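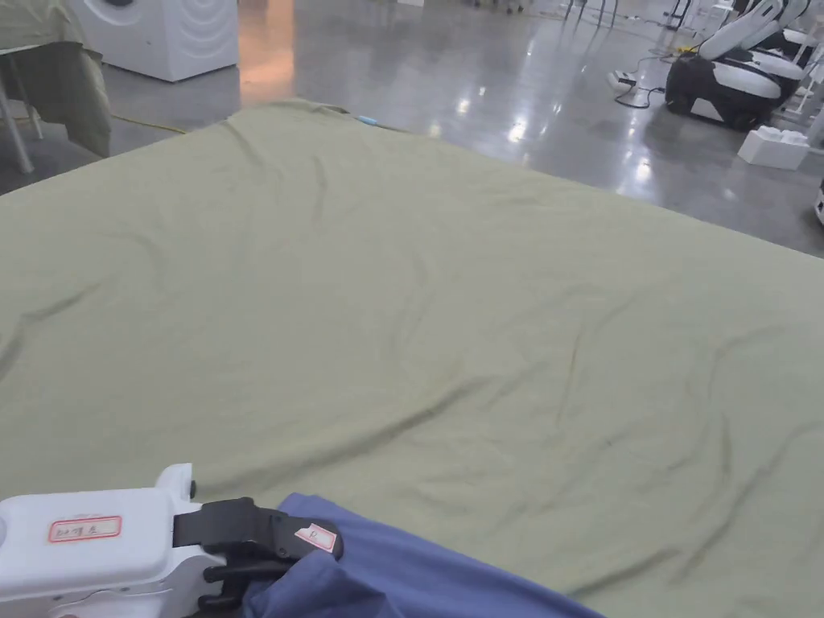

Gamix

Gamix is a layout and toolpath program for hobby CNC routers and small laser cutters. Made by Desach, runs in a browser, no install. Mostly used for signs, name plates, simple inlay work.

History

Began as an add-on for Trorkine, an older desktop carving package, and shared its file format up to version 4. Split off after that. Files from before the split still open but text comes in as outlines and can't be retyped.

Features

Drawing is done on a flat canvas matched to the stock size. Shapes can be joined, cut out of each other, offset inwards or outwards. Depth is set per shape, shown as shades of grey, darker is deeper. Preview pane shows the finished cut but not clamps or tabs.

Imports SVG and DXF. Bitmaps are traced first, results vary alot with the contrast. Export is plain G-code, with post-processors for some 40 controllers.

Text and fonts

Comes with 125 fonts, 6 of them single-line fonts meant for V-bits and engraving. Users can load there own TrueType files, kept with the project and not the account.

Accented letters were a weak point for years. Keyboard shortcuts from the operating system were ignored inside the text box, so é or ü had to be pasted in from somewhere else. Later versions have a character panel. A font with no accented glyph shows an empty box on the canvas and cuts nothing.

Kerning is automatic, can be nudged by hand one pair at a time. Text on a curve supported, text on a closed path only partly (start point can't be moved).

Machine support

Sends jobs directly over USB on the Ferreira range of benchtop routers. Other machines need the G-code saved and loaded through a separate sender. Units are millimetres or inches, set per project; changing them halfway rounds the depths.

Limitations

No true 3D carving. No nesting. Undo history is lost when the tab is closed.

See also

Trorkine
G-code
V-carving
Single-line font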